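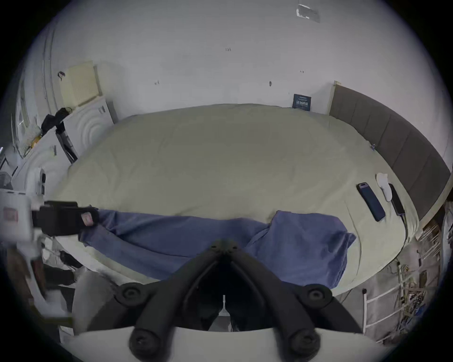 Folding T-shirts on the bed without the sheet creeping up the wall?

Nikola Zalewska

Last updated: 2018-06-10

Hi all! I fold all my laundry on the bed, there's no table in the flat big enough, and I've got two things bugging me. First one is the fitted sheet. It's a sage green one from Umalby and it looks lovely for maybe a day, then the far side starts bunching up against the wall and I get this wavy ridge all along the back.

Second thing is the T-shirts themselves. I do the lay-flat, fold-the-sides-in method, and it goes fine with stiff shirts, but my soft blue cotton one just slumps into a heap in the middle. By the time I've got the left side straight, the right side has a lump in it again.

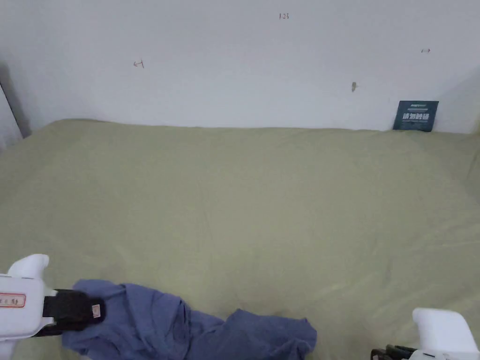 I've tried smoothing the sheet first and then folding, and also folding first and leaving the sheet for later (lazy, I know). The mattress sits right up against the wall and the headboard runs along one side, so I can't walk around the back. Is it the sheet, the mattress or me? I'd love a routine that doesn't take all evening - I've got a whole basket to get through every time.

mapleandsocks

I had the same bed situation for years, so I feel this. Part of it is you leaning on the mattress while you fold. Every time you put your weight on the near edge and push forward, the sheet slides a bit toward the wall and stays there. Pull the bed out a hand's width before you make it, tuck the far corners really deep, then push it back. I did mine last September and only had to redo it once. Sheet straps help too, the kind that clip underneath. Mine are Preden and they're fine, nothing fancy.

For the soft shirt, stop trying to straighten it once it's down. Pick it up by the shoulder seams, give it one good snap in the air and lower it hem first, so it lands mostly flat.
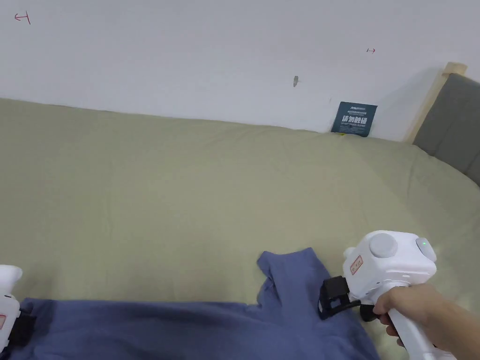 Then do the sleeves before anything else. If a sleeve is caught underneath you'll get a lump no matter how neat the sides are. I slide my hand in under the body of the shirt, find the sleeve and pull it out sideways, then fold it back in over the top. Sides next, then bottom up in thirds. Also, clear the bed first! I used to leave my phone and charger lying there and I'd drag the cable along with every second shirt.

genar_fan_100

get a folding board. mine is a Genar and it does everything the same size. done

old_linen_drawer

A board is okay for shirts but you still have to get the thing flat before it goes on, so I'm with mapleandsocks on this one. I'd add that you should hold the shirt at both ends and pull gently outward before you put it down. Two hands, one on each side, just enough to take the slack out. Soft cotton stretches if you yank it.

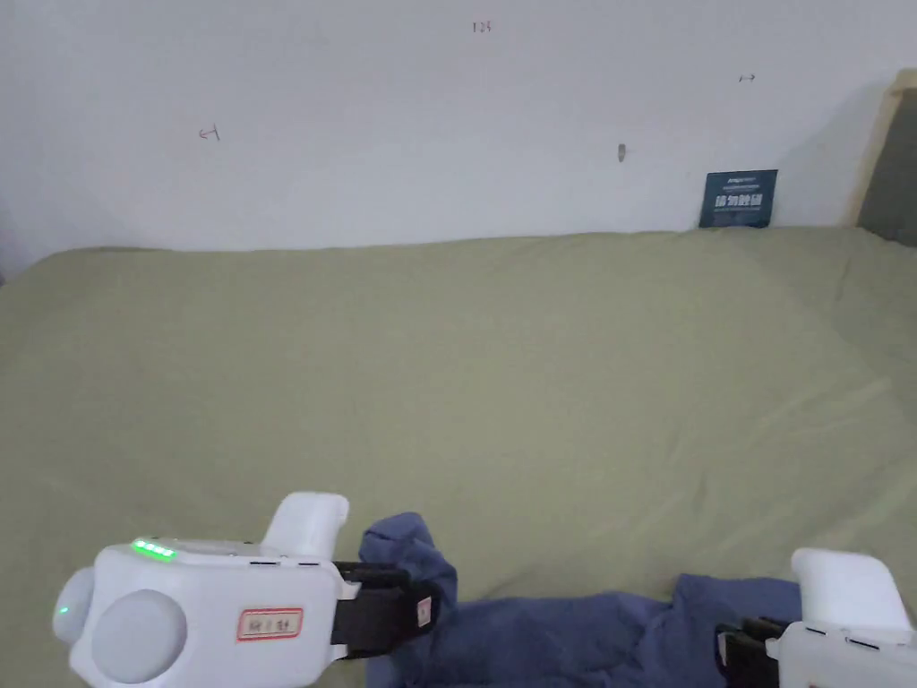

Blue shirt held at both ends over the green sheet.

About the sheet, check the depth on the label. Mine kept riding up and I'd bought one too shallow for the mattress, so the corners were never properly under. I swapped it for a deeper one and the ridge mostly went away. There's still a little bunching along the wall, but I can live with it.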